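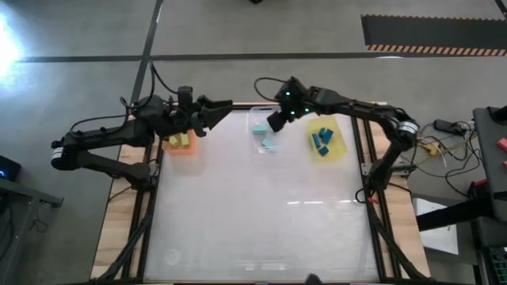
*Orange tray and clear tub, white table.*

March, 16:20

Third go at the Zirkotik wood glue. The tin says clamp for 20 minutes and sand the same day. I don't believe either half of that. Set up test joints in beech and pine offcuts, same faces, same clamps, with our old Clillari glue alongside as the control.

Batch 556 this time. The first two goes were from the tin that had been left by the back door over winter, so I'm throwing those numbers out, though I suspect they were fair enough.

Pulled the first beech joint at 20 minutes. Came apart by hand with a clean glue line and no fibres torn. Clillari at the same point held until I put it in the vice.
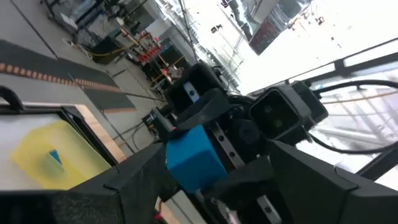
Left the rest for 50 minutes. Beech better, pine still poor. It was 19 degrees in here when I started, well inside the range on the tin, so the cold can't be blamed.

Niazi claim they've switched over completely and are happy. Would like to know what they're gluing. Dindach want an answer before they order for the stools, and on this showing mine is no.

To do:

- overnight joints, pull in the morning before the heating comes on
- one pair with end grain, sized first
- weigh the glue – I've been guessing the spread and it shows
- ask for a fresh tin, same batch if they have it

Squeeze-out scrapes off nicely, I'll give them that. Still gums up the paper at 50 minutes.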